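The label on my new jar of magnesium says it supports "calm, rest and everyday balance." I have been taking it for a month and I can report that I still wobble on one leg while putting on socks. Perhaps that's a different kind of balance.

I don't hate supplements. I own nine of them, and they live in the cabinet over the toaster, where the heat is surely doing them no good. What bothers me is the language. A word like "supports" has a very easy job. A chair supports me. So does my sister, in her way. If a capsule supports my immune system, I'd like to know which end it's holding up, and what was going on up there before I paid for it.

Take Prinerel, which a store in Grunton has stacked by the register. The front says 500 mg in numbers you could read from the parking lot. The back says a serving is two capsules, and that the 500 belongs to a "proprietary blend" of six plants. How much of each plant? The company would prefer not to say. Five of them could be dust and the label would still be true. I would not buy soup on those terms.

Then there's tradition. Ilolton, a powder that smells like a wet barn, claims a recipe going back to 1908. In 1908 people were drinking all kinds of things. Age is a fine quality in a bridge, but it doesn't tell me whether the powder works, and the jar is careful never to say it does. It only says that people have "trusted" it. People have trusted my brother-in-law with a boat.

My proposal is small. Put the amount of every ingredient on the label, in type as large as the product's name. Say who was studied, how many of them, and for how long. If the answer is 23 college students over a long weekend, print that too. And if there was no study, leave the space blank, and let us stand in the aisle and look at the blank.

I know what the makers will say, that shoppers don't read labels. Some of us do. I read Marti's entire fiber canister at breakfast, and it was 100 percent more honest than the rest of the cabinet: it said fiber, it said how much, and it said to drink water.

I'm keeping the magnesium until the jar runs out in September. It cost too much to throw away, and I suspect the people who priced it knew that.
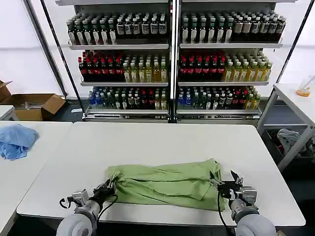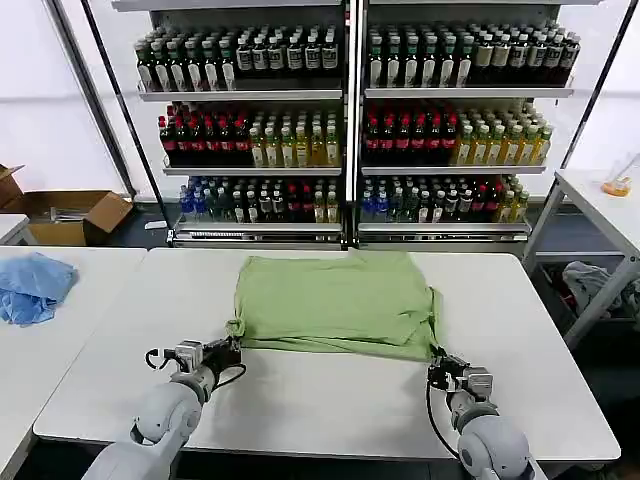
*Light green cloth on a long white table, in both pictures.*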